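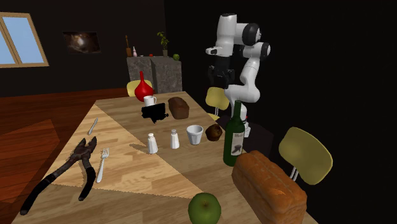

Long table, honey finish, visible grain.

Gimer Table Oil — for dining tables, benches, boards

Clear oil for bare or previously oiled wood. Goes on with a rag, dries matte. No stain in it. Brings the grain up a bit, so try a spot underneath first, pale oak especially.

In stock. Ships in two days, longer in October when everybody does their tables before the holidays.

Sizes
Small can, 135 ml — end tables, a couple of cutting boards
Large can, 261 ml — one dining table, two coats, with some left over
Applicator pads sold seperately

How to use
Sand lightly, with the grain. Wipe off all the dust. Shake can. Thin coat, wait 31 minutes, wipe off what hasn't soaked in. Overnight, then second coat. Third coat only on really thirsty wood.

Don't leave puddles. They go sticky and you'll be sanding again.

Rags: lay flat outside to dry or soak in water before they go in the trash. Oily rags in a pile can heat up and catch fire. Please read that twice.
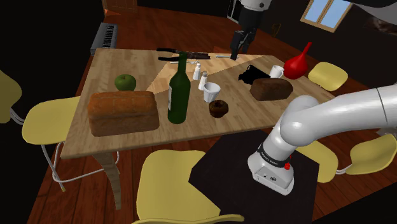

Image: Gimer / Coralie Goodwin

Everyday care
Wine, oil, lemon — wipe up when you see it. Damp cloth, then dry cloth. No spray polish, it leaves a film and the next coat wont take. Hot pans on a trivet please. A white ring will usually come out with a fine pad and a dab of oil, give it a day.

Re-oil when water stops beading. Twice a year for most kitchens.

Will it work over...
Old oil finish: yes, clean it first
Wax: no, strip the wax
Varnish or lacquer: no, it just sits on top
Fendier hard oil: yes, after a light sand
Floors: not this one, look at Jolari Floor Oil instead, made for foot traffic

Smell is mild, gone in a few days. Open a window anyway. Let the table sit a full week before you put a cloth on it.

Returns
Unopened cans, 30 days. Opened cans no, sorry. Dented in shipping — send a picture and we'll replace it.

Bulk orders for shops and restaurants, ask for Merle Tamihana, extension 195. Color questions too, she has the sample boards.

Page updated 2018-03-13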